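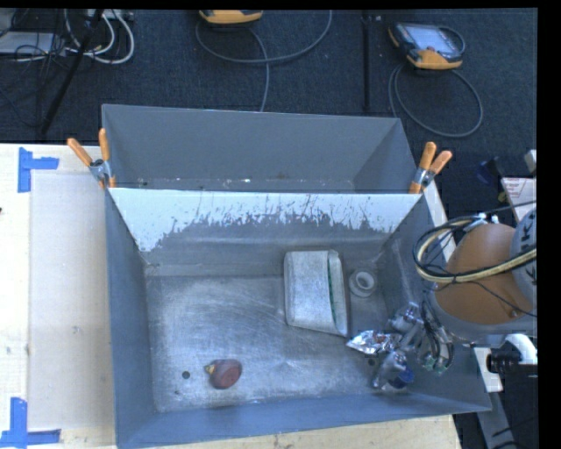
Two metal bins, clamped at the rim.

The Salt Road Women, by Verena Mayrhofer
Zamdale Press, 193 pages

I bought this book in September, after my neighbour Loretta Baptiste had recommended it to me two times. It tells the lives of five women who worked in the valley of Dollau between the wars: a midwife, two teachers, a carter and a woman who kept the post office and, later, the local newspaper.

The chapter on the carter, Aurelia Steiner, is the best one. Mayrhofer found her account books in a private house and she quotes from them a lot. We read what she paid for oats, which customers were late with the money, and how she once refused to carry the mayor's piano until he had settled his old bill. I would have liked a whole book only about her.

The teachers are less lucky. Their letters are lost, so the author fills the pages with general history of schools, and I must say that I skipped some of it. Also she writes "she must have felt" too often. Maybe she did feel so, maybe not — I prefer when the writer leaves it open.

The notes at the end are very good. Each letter has its archive number, and there is a map, although it is printed so small that I needed my reading glasses and also a lamp. An index is missing. For a book with so many family names this is a real problem, and I had to make my own list on the back page.

The English translation is by Kilian Koller. It reads easily, only the dialect words stay without explanation in the first chapters, and then they are suddenly explained in the fourth.

The paper cover bends quickly if you carry it in a bag. There is a hardback too, but my bookshop could not order it.

I give it four stars from five. Start with chapter three, and read the introduction last.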